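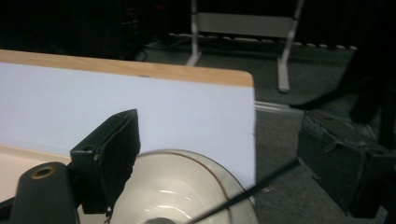

Dafis
List member, mobile hairdresser

Re: Hair gets dry at the ends after home colouring

Panach wrote:
> I coloured my hair at home with the Terodano cream and now the
> ends feel like straw. The roots are fine. Should I cut it all off
> or is there some mask that helps? I wash it every day.

Dear Panach,

Please do not cut it yet. I had the same problem last January and my hair became softer after 3 weeks. I think the daily washing is the bigger trouble -- the ends are the oldest part of the hair, and they suffer first.

I would do it in this order:

1. Wash only on every third day, with lukewarm water. Put the shampoo on the scalp and let the foam run down over the lengths.

2. Once a week, on Wednesday for example, use a plain conditioner as a mask. Leave it for 14 minutes under a warm towel, then rinse well.

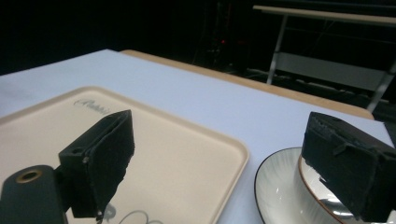 3. Put one drop of oil on the damp ends. Do not put it near the roots, or the hair will look greasy by the evening.

For the next colouring, cover only the new growth. I made this mistake for years -- I pulled the cream through to the ends every time.

Which shade did you use? The darker ones were more gentle to me.

Kind greetings from Wustov,
Dafis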